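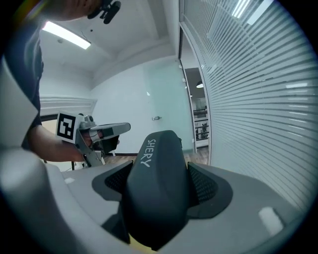
1/ Can machines do chores yet? A thread

OK, I've been chewing on this all week and I have to get it out of my system. Everybody asks when the robot that tidies the house shows up. My answer on Thursday was "never." My answer today is a lot more cheerful!

2/

Start with what already works. Dishwashers, washing machines, the little floor vacuums. They're great because each one does a single job in a box or on a flat floor. We've been promised the rest since at least 1962, when The Jetsons gave us Rosey – and I still want a Rosey.

3/

The hard part is all the small stuff. Pick up a soft black case off a round table. That's it, that's the chore! You do it while talking on the phone. For a machine it's where to put the fingers, how hard to squeeze, and what to do when the thing sags in the middle.

4/

And this is why I love two-finger grippers so much. Two curved fingers per hand, one hand holding and the other one open and ready. You'd think you need all five. Try it at home with kitchen tongs, one pair in each hand, and clear your coffee table. I did 4 rounds last night and got way better by the last one (lost a spoon under the couch, still there). 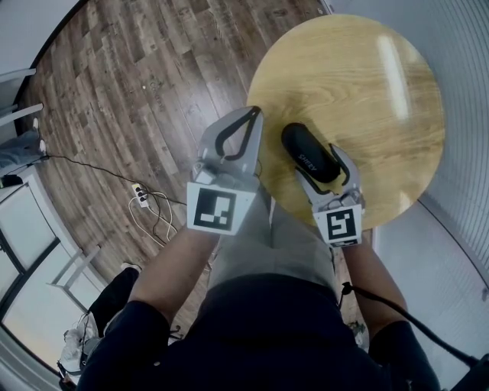 One gripper on the SHERY case, the other one wide open.

5/

My friend Napaporn Saengthong packs orders at a shop called Trelulley and she's the best skeptic I know. Her test: a machine gets up to 60 seconds to put one soft thing in one bag. No help, no second try. She says call her when it can do that on a Monday morning with the tape gun missing.

6/

So, can they do it yet? Shop floor, same item, same spot every time: yes, plenty of that. Your living room, with cables on the floor and people's feet everywhere: I'd say not yet, but I'm way more hopeful than I was. Soft things are the ones to watch.

7/

Tell me the one chore you'd hand over first. Mine is matching socks, and I will not be taking questions. Replies are open, I'm reading all of them tonight!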